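Desstead Records Forum > Facilities and Storage > Retention and Off-Site Transfer
Topic: Minimum notice for off-site box transfers
14 replies, showing page 1

records_office_sorkley
Posted 2026-04-28
Members are advised that the Sorkley office has received the revised transfer terms from Khumalo Storage. Under the new terms, each department must give 42 days of notice before closed files leave the building. The former terms required two weeks. Departments holding files due for transfer in May should submit their box lists now. Comments on the change may be posted in this thread until the terms are signed.

mtl_archives
The longer notice period is a concern for our department. We hold 694 boxes of closed personnel files, and the retention dates on them do not fall evenly through the year. A six-week wait means that boxes will stand in our hallway storage past the date on which we are required to clear it. We request that the office seek a shorter period for departments with a fixed clearance date.

IqraSandhu_Desstead
Moderator
The request is noted. I would point out that the two-week period was rarely met in practice. Box lists arrived incomplete, and the carrier was turned away at the loading door on more than one occasion. A longer period gives the receiving site time to check the list against the shelf plan. I support the terms as written.

county_files_2
With respect, incomplete lists are a training matter. Departments that submit correct lists should not wait an additional month on account of those that do not. The Brestonon branch uses a two-step system: a short notice period for verified lists and a long one for all others. It has been in place there for several years, and our staff found it simple to follow when we shared a building with them.

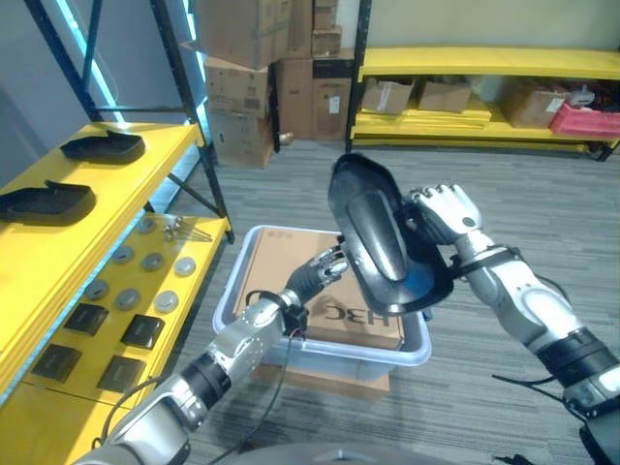

Does the notice period start on the day the box list is sent?
The period starts on the day the receiving site confirms the list in writing, so departments should allow extra time for that confirmation.

mtl_archives
Thank you for setting that out. The point should appear in the terms themselves. As drafted, section 4 says "upon notice," and a reader would take that to mean the day of sending. If confirmation is slow, the department carries the delay and has no means of shortening it.

IqraSandhu_Desstead
Moderator
I agree that section 4 should be reworded. I do not agree that the delay falls only on the department. The receiving site is also bound by the schedule and must hold shelf space open once a list is confirmed.

hallway_b_clerk
A related matter - the new label format does not fit the older boxes. The printed area is wider than the end panel, and the retention date folds under the corner. Are departments expected to rebox these files before transfer?

records_office_sorkley
Reboxing is not required. Place the label on the long side and write the retention date by hand on the end panel in black ink. Lids must be closed flat. Boxes with torn handles will still be returned to the department.

county_files_2
We would ask again that the Brestonon system be considered before signature. A sample form can be provided.

records_office_sorkley
Please send the form to the Sorkley office. It will be forwarded to Khumalo Storage together with the proposed wording for section 4, and the reply will be posted in this thread.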